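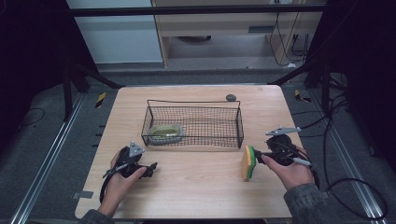

Washing-up basket – your questions

Updated 10 November 2022

Lots of the same questions since the October newsletter so they're all here now. If yours isn't, use the contact form.

Which basket do I want?
The Runilby, black wire mesh, rectangular. Fine for a sponge and a soap dish with room left over. If you want to stand plates in it, no – get a proper rack.

Does the soap dish come with it?
No. Sold seperately. Any small oval dish will do, put it at one end so there's space for the sponge beside it.

Where should the sponge go?
In the basket, on its long edge, not squashed under the dish. Squeeze it out first. A sponge lying flat in a puddle smells by the next day.

Yellow side or green side?
Yellow for glasses, mugs, wiping the table. Green scouring side for baked-on stuff. Keep the green well away from non-stick pans and anything shiny.

Can I use the green side on a wooden table?
Please don't. It takes the finish off and leaves a dull patch. Yellow side, well wrung out, go with the grain, then a dry cloth.

Will the wire mark my table?
It can do, if you drag it. Lift it. We sell felt pads, pack of 6, stick them underneath at the corners.

Mine's gone rusty.
Usually the base, from standing in water. Rinse weekly, dry with a tea towel, don't leave it in the sink overnight. If it rusted in the first 9 weeks send us a photo and we'll swap it.

Dishwasher?
Basket no. Sponge yes, top shelf, though it won't last for ever. Dish – depends what its made of, check the bottom.

How often do I change the sponge?
When it smells or the green starts lifting off. Every couple of weeks in our kitchen.

Do you deliver?
Yes, from the Ziltcombe shop. Small items go by post, up to 200 baskets a week before Christmas so order early. Collection is free.

Is Aseo the same firm as Kanagaratnam?
Same shop, new name. Old vouchers still fine, bring them in or type the code at checkout.

Can I return a used basket?
Clean and dry, with the reciept, yes. Sponges no.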